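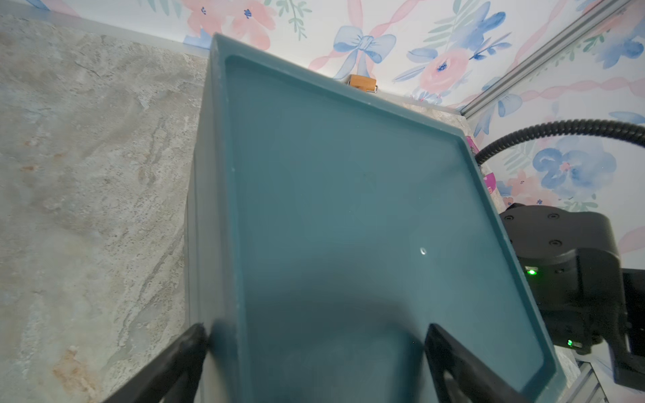 The cafeteria at the Jakness branch library stopped using trays in August. The sign by the register says people waste less food without them, and I believe it. I still want the trays back.

Lunch there used to take one trip. Now I carry soup in one hand and a sandwich in the other, then go back for water and a fork. Parents with small children have it worse. On Thursday I watched a man leave his plate at the register twice.

The library says dropping trays saves 354 gallons of water a week. That is worth something. But the same building waters a lawn that no one is allowed to walk on, and the lawn was not part of the discussion.

There are other ways to cut waste. The Gruria hospital kept its trays and made the plates smaller. It also charges 19 cents less for a half portion, and plenty of people order one.

My objection is mostly about who pays. Someone with two steady hands hardly notices the change. Someone with a cane notices every time -- and may just stop coming. The library could keep a stack behind the counter for anyone who asks, but people don't like to ask. Put them back at the front of the line and let the rest of us walk past them.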